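The case for one box

Mar 7, 2019

Storage people want you to own a lot of storage. I once paid 80 pounds for a Hokby unit with a drawer for every colour, and by July we had a drawer of everything and eleven spares. 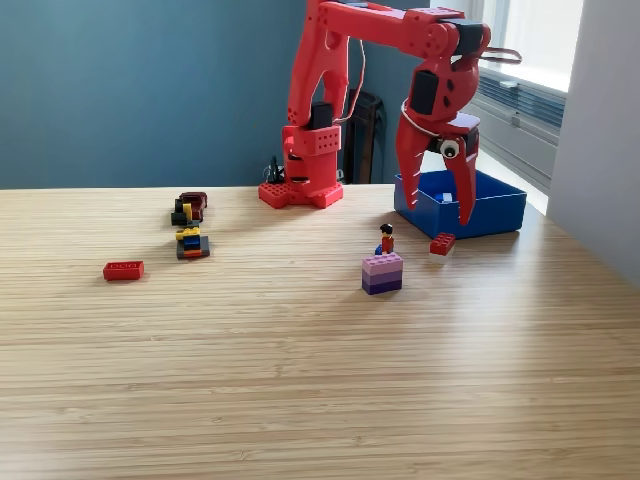 My rule now is one open blue box on the table. If a brick is in it, the brick is tidied. If it's beside it, we're getting there.

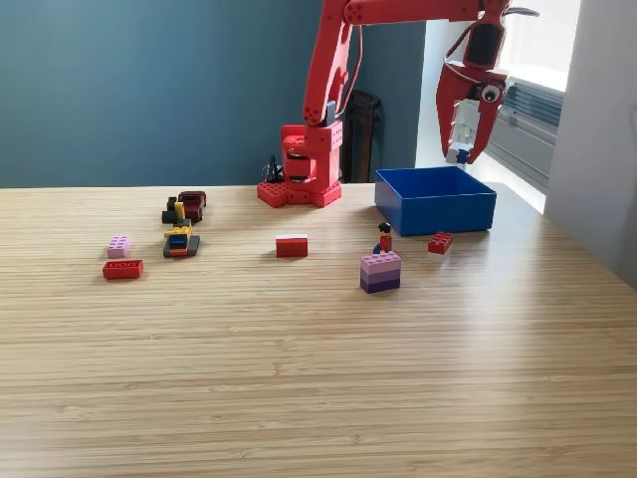
Sorting by colour is a hobby for people who don't build. You never want a red one. You want the flat one with two studs, and it's under the sofa.

A word for the half-built, too. 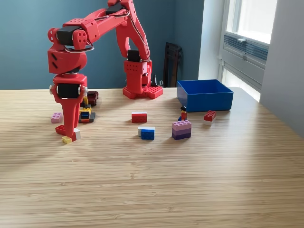

What stays out

Little vehicles stay out. So does any tower with a person standing on it, who has plainly earned the view.

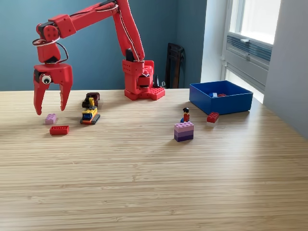
Photo: Hollitz

The kit leaflet promised 1,472 pieces. I've trodden on 350 of them, and I'd still sooner do that than label another drawer.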